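Notebook – adhesion trials, January

Carried on with the coating samples for the Destport job. Batch 5 had been curing since the morning, so I cut the crosshatch on the first plate at 15:00 and pulled tape straight after. Clean edges on the primer side, flaking at two corners on the topcoat side. Same corners as batch 4. I suspect the masking, as the film is thin there. 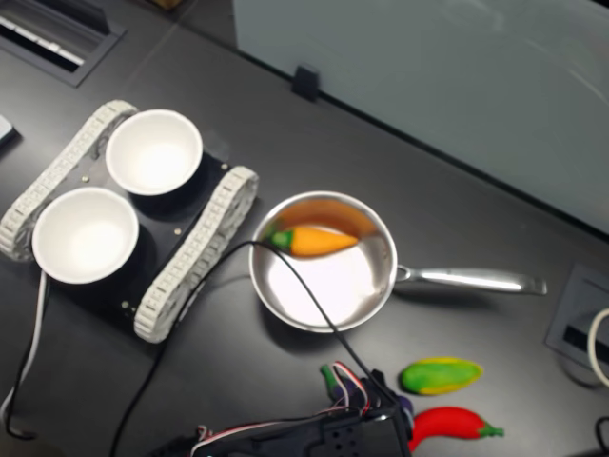 Charcoal desk, with saucepan, toy vegetables and tracked base.

Gauge readings: mean 63 microns over the middle of the plate, dropping near the masked edge. Kadlec's sheet wants an even build and gives no figure for edges. Bjarke Bisgaard thinks we should trim the outer strip before testing. I would sooner fix the draw-down speed and leave the plates whole – trimming hides the fault.

Abrasion next. Sanded the spare plates with 2000 grit, wiped with solvent, left them to flash off.

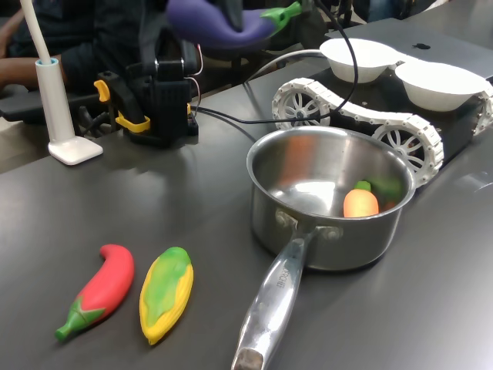
Second coat went on heavier than planned. The bar was set for the old Flosbridge resin, which is thicker at room temperature. Reset it and wrote the new setting on the lid. Viscosity cup needs a proper clean; dried colour around the orifice will slow the flow and throw the numbers out.

Haze on plate C, cause not known. Could be moisture, could be the thinner.

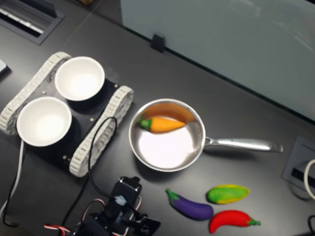 Zumberg thinner is nearly finished. Do not mix the old tin with the new one until both have been run through the cup. To do: repeat tape test on C after a full cure, recheck gauge zero on bare metal, ask Bjarke for his humidity log.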